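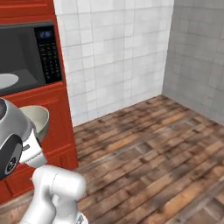
Kitchen Chores > Practice Runs

Home | Set-up | Chores | Troubleshooting | Comments

Can the Kubo arm do kitchen work yet? Bit by bit, and it's a joy to watch! Start in the Stutora simulator.

1. Load the red kitchen and run the bowl chore 35 times.
2. Move on to the microwave at low speed.
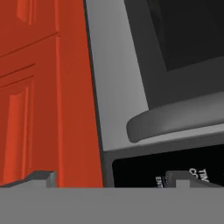
Fig. 6. Gripper view near the door handle and control panel.

CAUTION: Stop the run if a finger pushes on the panel.

3. Open the countertop chore. Leave the fingers wide until the arm has picked its target. 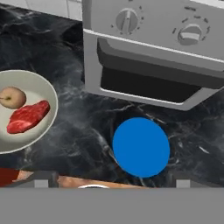
4. Save the log before changing chores. Apples go well for us; steak is still a real challenge.

NOTE: Cooking a full dinner alone? Still a way off.

Comments

Hiyori Kamata: 13 good bowl runs in a row!!
flevofan: Does step 2 work with the old Warkon wrist?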